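Turned bowls are back at Lachance Hall for November

Barnham's woodturners have their room back. The fall show of bowls, plates and small household things opened at Lachance Hall this month with 23 makers taking part, and if you walked past at noon on opening day you'll have seen the line going down the steps and nearly to the bakery!

It's the biggest turnout since the show moved over from the old library, and the mix is wonderful. There are salad bowls wide enough for a family reunion, a row of tiny salt dishes, and a set of candle cups from Ghizlane Alaoui that she finished the night before the doors opened. Tekle Ayele brought rolling pins and was down to his last two by mid-afternoon.

"People pick things up, and that's what I love," said Marlene Frerichs, who has organized the show with Moataz Kabbaj for the last few years. "You can look at a bowl for ten minutes, but you only really know it when it's in your hands."

Visitors are welcome to handle nearly everything. The only pieces kept out of reach are the thin-walled ones along the back windows, which Kabbaj says have had a few close calls with backpacks.

Opening day brought 269 people through the doors, and the free lathe demonstrations filled up every time. Kabbaj ran them himself, taking a rough block of ash down to a shallow dish while kids crowded the front bench and asked very good questions. (Does it smell? Yes, a little like toast.) More demonstrations are planned through the end of the month, starting at 10 in the morning, and there is no need to sign up.

The Sastia Room upstairs has the family corner, with a basket of wooden tops to spin and a table for painting spoons. Aprons are provided, but the paint does find its way onto sleeves, so leave the good sweater at home. Coffee and cardamom buns are downstairs by the coat rack.

Admission is free. Makers set their own prices and keep what they earn, and anything sold stays on display until the show closes unless the buyer has a long drive home.

Plain bowls are having a very good year, and no one is happier than Yasmine Mansour, who sells hers under the name Lulura and likes to leave the wood to do the talking. Her favorite shape is the everyday round one that can live on the table all week with fruit in it or nothing at all. Light, honey-colored wood suits it beautifully, with the grain running in bands around the outside and a thick, rounded rim that is lovely to run a thumb along. Even empty it warms up a tabletop, and a spot of bright red nearby makes the pale wood look better still. 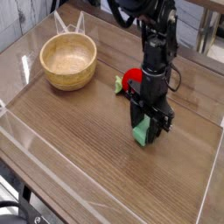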